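Fanimon household survey: data card

Wednesday, January 7, 2026
By the Fanimon maintainers

What this is

A table of 1,399 answers to one question: how do you look after the wooden furniture in your home? Each row is one piece of furniture. The answers came in through a web form put up by the Worono woodcare forum, and we tidied them afterwards.

We would like people to use it. We would also like them to expect less of it than the forum thread announcing it did. "The truth about oil and wax" is a big claim for a form that took two minutes to fill in.

Files

- fanimon_main.csv - one row per piece, 28 columns
- fanimon_notes.csv - the free-text remarks, with 575 rows
- columns.txt - what each column means, or was meant to mean

How it was gathered

People who read a woodcare forum care about wood. They own more oil than most of us and they like being asked about it. Anyone hoping to learn how the general public treats a sideboard should look elsewhere. The form was in English only, and one person could send in as many pieces as they liked. One household in Jaltum sent 11.

Columns to be wary of

`finish` is what the owner believes is on the surface. Plenty of people can't tell oil from varnish, and we have no way of checking. Treat "original finish" as family legend.

`age_years` piles up heavily on round numbers. Don't fit a curve to it.

`condition` runs from 1 to 5 and was scored by the owner. Hardly anyone gave their own table a 1. If you find that waxed tables are in better condition, you may only have found that people who wax tables think well of them.

`colour` was the column we argued over most. The form offered light, medium, dark and reddish, as if a piece of wood had to pick one. Take a warm brown tabletop with a fine grain, where darker chocolate streaks run alongside lighter reddish-tan ones: three of the four boxes could be defended, and the answer probably depends on which end you sit at. We left the answers as they came and would not build anything on them.
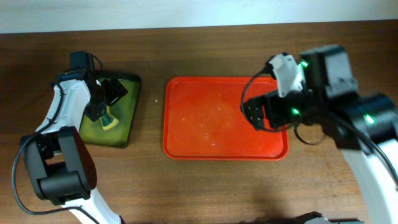 Cleaning

We removed exact duplicates and blank rows, and put dates in one format. Spellings of product names were merged by hand, so there will be mistakes. The D'Souza polish and the D'Souza oil were often just written "D'Souza" - those are marked `unclear` and should stay that way.

Not suitable for

Comparing brands. Advising anyone what to put on an antique. Settling arguments on the forum, though we gather it has already been used for that.

Comments

walnut_and_on: I sent in a dresser and put "original finish". Feeling a bit got at, but fair enough.

gr4inger: Why keep the colour column at all if you don't trust it?

Fanimon maintainers: Because someone would ask where it went. The warning is in columns.txt too.

teaklover: Is there a version with the polish and oil split out? I need it for a talk.

Fanimon maintainers: No, and please don't guess.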